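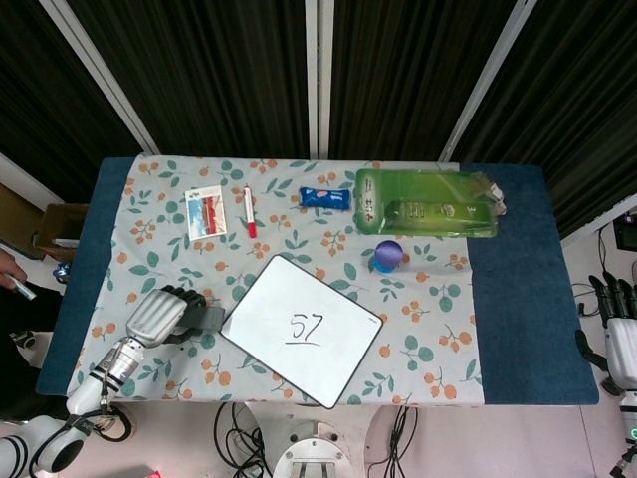 Freya Mellor

July, just after lunch

Right, bench notes before I forget what I changed. Both arms are back on and talking to the Lorkon board. The left one kept dropping off the bus all morning and I was ready to blame the board (again!), but I swapped the cable at the base for a spare from the Brikero box and it's been good for 40 minutes. I've put tape on the old cable. Please don't put it back in the drawer, whoever you are.

Table's laid for the pick tests, with the berry tablecloth over the blue one. I like the pattern because the plain blue was making the vision far too easy, and I want to know how it copes with a busy background at home, where my kitchen table looks much worse than this. Items this time are the little card, the red-capped marker, the blue snack bar, the green blister pack and the purple ball on its teal cup. Whiteboard says 57, so file everything under 57.

Left hand did 12 tries at the marker. Four were clean. The rest it either pinched too high or pushed the thing along the cloth, and the cloth went with it, so I've been smoothing it flat between tries and that's slow going. Might clip the edges down. The finger curl is still set to 341 from the old Pornavby config and I reckon it's too tight for anything that skinny - going to drop it a bit and run the marker again before I touch anything else.

Haven't tried the blister pack yet. The clear plastic is crumpled at one end and I'm expecting the depth readings to be rubbish there. We'll see!

Right hand: homing is fine, colour calibration isn't done. Rizvi script for that is on the shared drive but it wants the old folder names, so edit the path at the top or it falls over without telling you why.

Still to do - tidy the cables on the floor round the base, print another set of fingertip pads, and buy more snack bars if anyone eats this one.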